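Standby power in student apartments

Group report by Rasha Shboul, Issa Twal and Hema Kotian

3. Background

Many home devices keep drawing power after they are switched off. The amount is small for each device, but it runs day and night. We wanted to know how much of a student's electric bill comes from this, and whether students would change their habits if they knew.

Our survey went to residents of the Liria and Brekke buildings in October. We sent out 539 forms and got 200 back. Korkor Lamptey let us put meters in 33 of the apartments, which gave us real readings to set beside the answers.

4. Method

Each apartment got one plug meter from Janditz for the main living area and one for the kitchen. Readings were taken at 7 in the morning, before most people were using anything. We left out refrigerators, as they have to stay on. Bedrooms were harder - several people did not want us in there, so we only used what they wrote on the form.

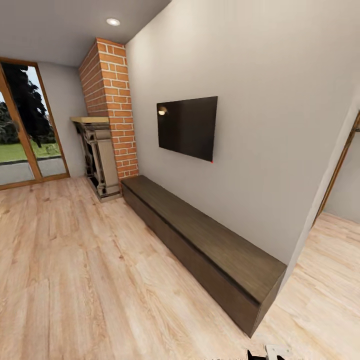
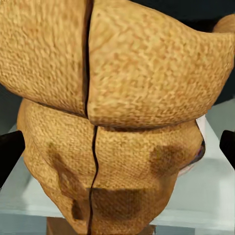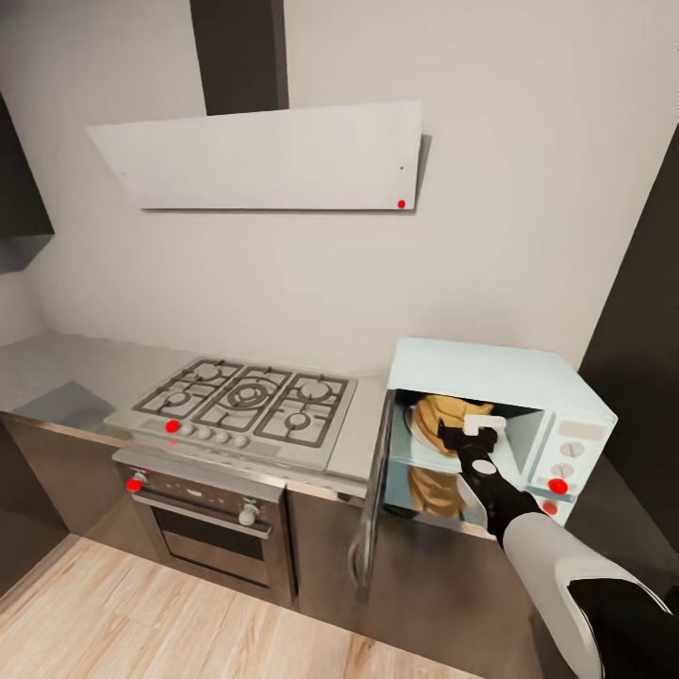
Figure 2. Home interiors: television above a low console (first), tan textured object, close up (second), kitchen corner with range hood and microwave (third).

5. Results

Most people guessed that the television was their biggest standby load. In the metered apartments it was usually a game console or an older sound system. Microwaves with a clock used more over a week than several owners thought they used for cooking.

One apartment in Brekke had a very high reading, 752 watt-hours overnight. We checked the meter twice and then found a space heater plugged into the same strip. We kept this reading in the table but left it out of the average.

6. Problems

The forms did not ask how many people lived in each apartment, so we could not work out use per person. Boris Dimitrov pointed this out after the forms had gone out. Two meters also lost their readings when the power strip was turned off, and we had to go back the next week.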